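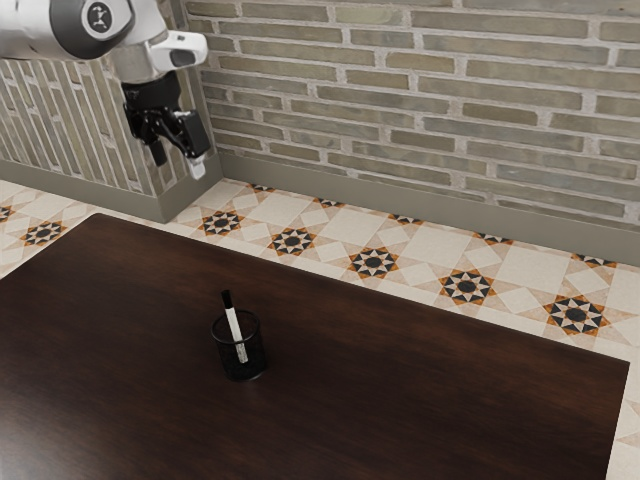 Zureck Classroom Simulation Pack
Tabletop tasks for student robotics clubs and elective courses

Zureck is a set of simulated tabletop tasks for clubs that teach arm programming without a physical arm, or with one arm shared among many students. Each task loads a room, a table, a single arm with a two-finger gripper, and the objects named in the task sheet. Students write the controller. The pack handles physics, rendering, scoring and logs.

The pack was written by Nermin Karaca for the after-school club at Ustutholm and is now maintained with Kevin Noonan, who runs the scoring side of the Matlala student competition.

What is included

Room and table models with interchangeable floor, wall and tabletop textures
Task sheets in three levels: Reach, Grasp, Place
Marker and pen cup task (Grasp level, used in the Matlala qualifying round)
Scoring module with per-run log files
Instructor notes, 86 pages, PDF
Student workbook, 70 pages, PDF, free to copy within the school

The marker and pen cup task

The run starts with a marker standing in a mesh pen cup and the gripper open, clear of the table. The student's program must take the marker out of the cup and lay it on the tabletop. A run scores zero if the cup tips over. Partial credit is given for a stable grasp with no lift.

The lean of the marker is set from a seed at load time. Programs that replay a fixed list of joint angles will pass on one seed and fail on the next – this is intended. Instructors can lock the seed for early lessons with the option in the session menu.

Textures are also drawn from the seed unless locked. Patterned floors and brick walls are part of the default set and are useful when students move on to camera-based detection. A color threshold tuned on a plain background will usually need work.

Technical data

Number of seeds supplied: 207
Control modes: joint position, gripper position and orientation
Gripper command: open/close, or finger distance
Camera views: 2, fixed and user-placed
Student language: Python
Log format: CSV, one row per control step
Network connection: needed for license activation only

System requirements

A desktop or laptop with a dedicated graphics card is recommended. The pack runs on integrated graphics at reduced shadow quality. Scoring does not depend on the display settings, so runs made on different machines can be compared.

Licensing

Licenses are sold per site through Brustix and cover all computers on one campus. Students may install a home copy for the length of the course. Clubs entering Matlala receive the qualifying tasks at no charge, but the instructor notes are sold separately.

Known limits

Finger pads are modeled as rigid. Very light grips may slip sooner than they would on soft pads.
The cup mesh is treated as a solid wall for contact. Objects cannot snag in it.
Saved sessions from the first release do not open in the current one. Export the controller file and load it into a new session.

Updates

The next update is planned for November and adds a Place level task in which the marker is returned to the cup. Existing site licenses include it. Scoring rules for the current tasks will stay the same through the competition season.

Orders and school quotes: use the Brustix order form and enter the site name as it should appear on the license.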